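Sustby open house: the desks and the upstairs office

We got to Sustby a little after 2 in the afternoon, having missed the first group. Irina Ursu took the second one up. The open house is held every December and covers the showroom, the cutting shop and the office floor where the company tries out its own furniture.

The cutting shop was louder than I expected and we were moved through it quickly. Emanuel Pop showed us how the panels are edged and let us handle a few offcuts. The shop turns out 600 desktops a month. Most go to a reseller called Atent.

Upstairs is carpeted and much quieter. Staff work at the same desks that are sold downstairs, and Irina said complaints from this floor go straight to the design team. The current model is called the Cilel. It comes in 3 widths and one finish, a light wood. The low cabinets beside the desks are white and sold separately. People pile paper on them, and the company has stopped trying to prevent it.

The main subject was cables. Maricica Zamfir, who handles orders, said it is what customers ask about most. A laptop, a mouse and a charger are enough to put wires across a desktop, and the Cilel has no cable hole as standard.
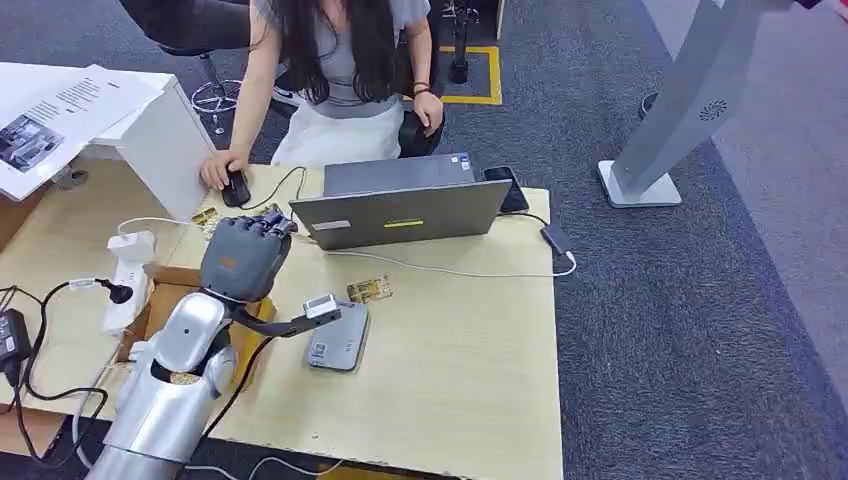 Can a cable hole be added to a desk you already own?

The shop will drill one for 49 lei if you bring the top in, and it takes a day. They do not send anyone out to do it.

Coffee was served by the stairs at the end. Parking is behind the building, and the entrance on that side was open.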